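Speaker notes – the October stoppage on the sorting cell
Ermelinda Figueiredo, Wed 5 November

Start with what happened. During a sorting run the left arm at Crabtree closed on a charger by its prongs and kept squeezing. The grip limit should have stopped it. It didn't, and the arm stalled with 141 picks logged. Flora Menzies hit the stop. No one was hurt.

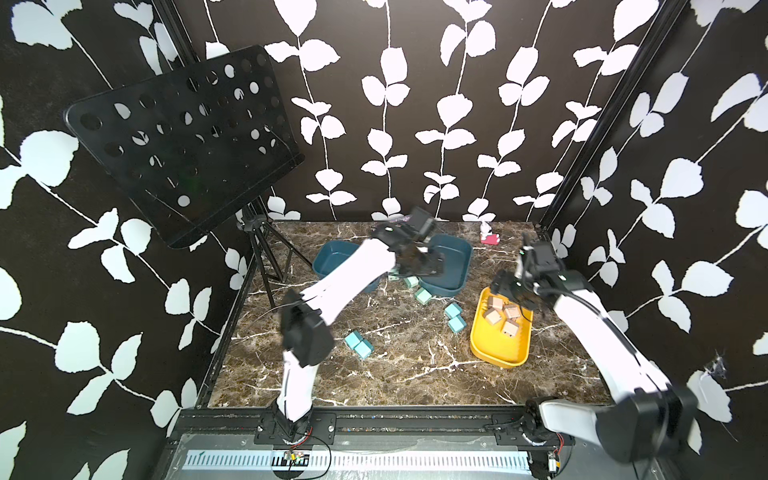
The grip limit lives in a settings file, and both arms read the same one at start-up. We had changed the left arm's fingers the week before and left the old file in place. Two arms share one tabletop in our layout, with both bases on the same front rail, so a stalled arm is also an obstacle for its neighbour. The right arm had no idea the left one had stopped. Pause here, people usually ask about this.

Next, the prongs. A charger body is a simple block and the gripper handles it well. Prongs are thin, and the Pindier software read them as part of the body when a charger was tipped over. 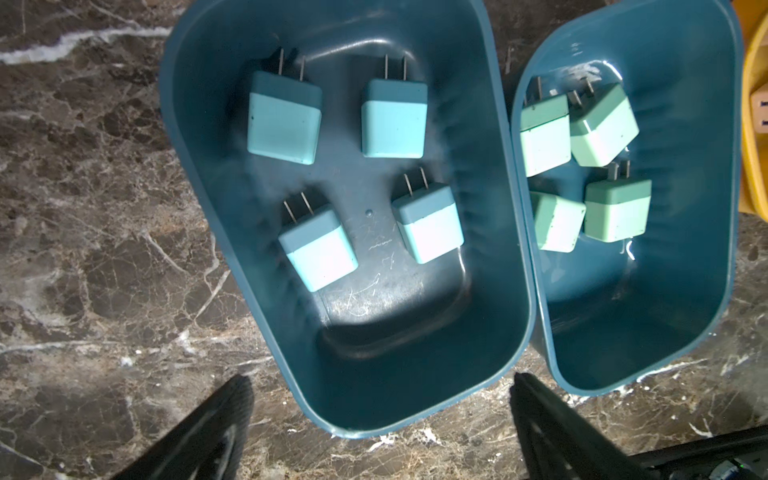

It then picked a grip point too far forward. We found 18 bad grip points in the log, and 9 of them were on chargers leaning against something. Most slipped free and were retried, so no alarm was raised. That's the part I'd like the Asis people to hear – a retry was never counted as a fault.

What we changed:
– each arm now has its own grip file, checked at start-up
– if one arm stalls, both stop
– after 2 retries on the same item, the cell waits for a person
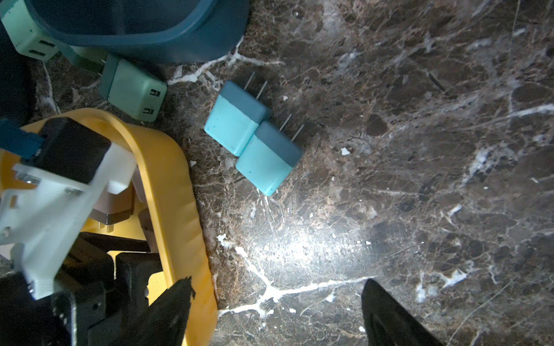 The third change slows things down, and the operators have said so. I'm keeping it until the new grip model has been tested on chargers lying flat as well as upright. Flora has the test plan if anyone wants a copy.

Leave time for questions.

Contact: Ermelinda Figueiredo, Flalo | © Flalo | Back to top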